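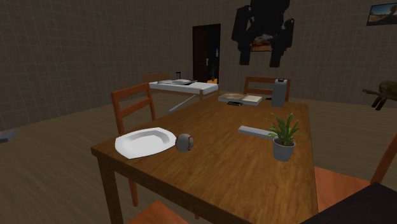
Step 3: Check the reach before you run anything

With the dining table loaded in Zonix, I start with the baseball – it's round, it rolls, and it shows up a bad grip right away! Set the arm speed to 20 percent and send the gripper to a spot just above the ball. If it stops short, move the base 13 mm closer and try again.

Next try the potted plant over on the right. Those spiky leaves can confuse the Golier grasp planner, so I aim for the pot. Save your pose as "home" when you're happy with it.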